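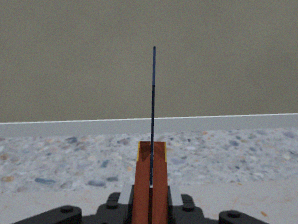
# Merging duplicate phone case listings in Joddale

Applies to shop accounts with bulk import switched on. The steps assume a catalogue where every colour and every phone model was entered as its own product, and where these now need to become variants under a smaller number of parent listings. The worked figures come from the Kutus case range as sold from the Dokham warehouse: 700 rows before the merge, 174 parent listings after it.

## Before you start

You need:

- an account with the Catalogue Editor role or higher
- a spreadsheet program that can save CSV as UTF-8
- a current stock count, if stock is held in more than one place
- a copy of any discount rules that refer to products by code

Do the merge when orders are low. At Dokham it is run after 9 p.m. Stock changes made between the export and the import are overwritten by the values in the file, and Joddale gives no warning about this.

## 1. Export the catalogue

Go to Catalogue > Products > Export. Choose "All fields" and set the separator to a comma. Leave "Include archived" off unless archived items are to be merged as well.

Save the file twice. Keep one copy untouched and work in the other. Name the untouched copy so that it sorts first in the folder, for example:

`00-original-export.csv`

Open the working copy through the spreadsheet's import dialogue and set the `sku` and `barcode` columns to text. If the file is opened by double-clicking, long barcodes are turned into scientific notation and leading zeros are dropped. A file damaged in this way will still import without errors.

## 2. Add the parent columns

Insert these columns to the right of `sku`:

| Column | Contents |
|---|---|
| `parent_sku` | Code of the parent listing |
| `option1_name` | Always `Phone model` |
| `option1_value` | The model the case fits |
| `option2_name` | Always `Colour` |
| `option2_value` | Colour as shown to the buyer |

Joddale allows 3 options per parent. The third is left empty here. Some shops use it for finish (matt or gloss), which works, but it multiplies the number of combinations and most of them will have no stock behind them.

The option names must be spelled the same way in every row. `Colour` and `colour` are read as two different options, and the import will then fail on the first parent that contains both.

## 3. Build the parent code

The parent code should describe the case design and nothing else. Leave the phone model, colour and pack size out of it. The pattern used for Kutus is maker, shape, series:

`KUT-FOLIO-B`
`KUT-BUMPER-A`
`KUT-SLEEVE-C`

Keep the existing product codes in `sku`. Couriers, returns forms and old invoices refer to them, and changing them during a merge makes any later problem much harder to trace.

Sort the sheet by product title and fill in `parent_sku` one block at a time. Titles that came from suppliers are rarely consistent. The same folding case may be listed as "wallet case", "flip cover", "book cover" and "folio", sometimes with the phone model first and sometimes last. Do not rely on the title alone. Compare the supplier's item number as well, which is normally in `supplier_ref`.
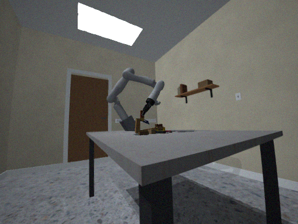 Where `supplier_ref` is blank, compare weight and cost price. Two rows with the same weight, the same cost and similar titles are usually the same design in two colours. If the weights differ by more than a few grams within one phone model, treat them as separate designs until the cases have been checked by hand.

## 4. Clean the option values

Copy `option1_value` to a new sheet and remove duplicates. Read through the list that is left. Typical faults are:

- a trailing space after the model name
- "Plus" in one row and "+" in another
- two models joined in one cell with a slash
- a screen size included in the model name

A case that really does fit two phones should be entered as two rows with shared stock. To share stock, give both rows the same value in `stock_group`. Do not enter the stock figure twice, or the shop will sell twice what is on the shelf.

Do the same for colour. Limit the list to words a buyer would search for. Supplier shades such as "midnight ocean" can be kept in the description, with the option value set to `Dark blue`. Multicoloured designs should carry a pattern name in place of a colour, for example `Stripes` or `Floral`. If every printed case has the value `Multicoloured`, the import stops with a duplicate option error.

## 5. Write one description per parent

Only the description in the first row of each parent is used. Descriptions in the other rows are ignored, though they stay in the database and come back if the merge is undone.

The limit is 2,000 characters, counting spaces and line breaks. Text over the limit is cut without notice. Check the length with a formula:

`=LEN(H2)`

Remove anything that is true of only one variant. This includes the phone model, the colour, and port positions. Take out lists of search words pasted at the end. They were common in older listings and now have no effect on the shop's own search, which reads `tags`.

Keep the following in the description:

1. What the case is made of.
2. How it is fitted and removed.
3. Whether wireless charging works with the case on.
4. What is in the packet.

If wireless charging differs between phone models, state it in the `variant_note` field of each row. The note is shown under the price once the buyer has picked a model.

## 6. Check the discount rules

Rules that apply to a category or a maker are not affected. Rules that apply to named products are. After the merge, a rule that names a child code applies to that child only, and a rule that names a parent applies to every child.

Open Marketing > Discounts and filter by "Named products". For each rule, decide which of these applies:

- The offer is on the whole design. Replace the child codes with the parent code.
- The offer is on one colour or model. Leave it as it is.
- The offer has ended. Delete it.

Coupon codes printed on packing slips need particular care. If a slip promises money off "any folio case", the rule must name all folio parents. Test it with a basket containing one case from each.

The "was" price is set per child. If the children of one parent have different "was" prices, the listing page shows the highest saving in the group, and a buyer who picks another colour will see a smaller one at the basket. Either set the same "was" price throughout the parent or leave it blank. This point has caused some disagreement among shops using the method.

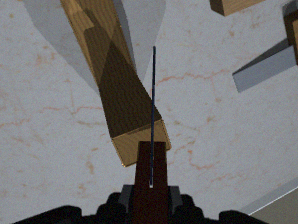

Ese Ojo's view is that blank is the safer choice of the two, as a single "was" price across a whole parent is only correct if every colour was really sold at that price beforehand, and in old stock that is seldom the case. Clearance colours should then go under a separate parent with `-CLR` added to the code.

The separate clearance parent is now the recommended method. It costs one extra listing per design and can be archived when the stock has gone.

## 7. Run a test import

Copy the rows for two parents into a new file, with the header row. Choose one simple parent and one that uses `stock_group`. Go to Catalogue > Import, select the file and tick "Dry run".

The report lists each row with one of these results:

| Result | Meaning |
|---|---|
| `OK-MOVE` | Existing product becomes a child |
| `OK-NEW` | A new product will be created |
| `WARN-IMG` | Child has no picture of its own |
| `ERR-DUP` | Two children have the same option values |
| `ERR-OPT` | Option names do not match |

There should be no `OK-NEW` results in a merge except for cases split into two rows in step 4. Any others mean that a product code has been altered, most often by the spreadsheet.

`WARN-IMG` can be left. The child will show the parent's main picture.

## 8. Import the full file

Untick "Dry run" and upload the complete file. Do not close the browser tab until the row counter stops. Then:

1. Compare the number of parent listings with the number of unique values in `parent_sku`.
2. Open one parent of each shape and pick several models and colours.
3. Check that stock falls on both rows of a shared group after a test order.
4. Cancel the test order and check that stock returns.

Old product addresses are redirected to the parent with the right child selected. Redirects are created in the background and may not all work at once. If an old address still gives an error the next morning, rebuild them from Settings > Addresses > Rebuild.

## Undoing the merge

Go to Catalogue > Import > History and select "Reverse" beside the file. Children become separate products again with their former descriptions. Reviews left on a parent after the merge are attached to its first child and have to be moved by hand. Stock is not reversed; enter it from a fresh count.

Step 6 revised in April. Corrections to the option list from Tormod Hellström and Femke Dierckx have been included.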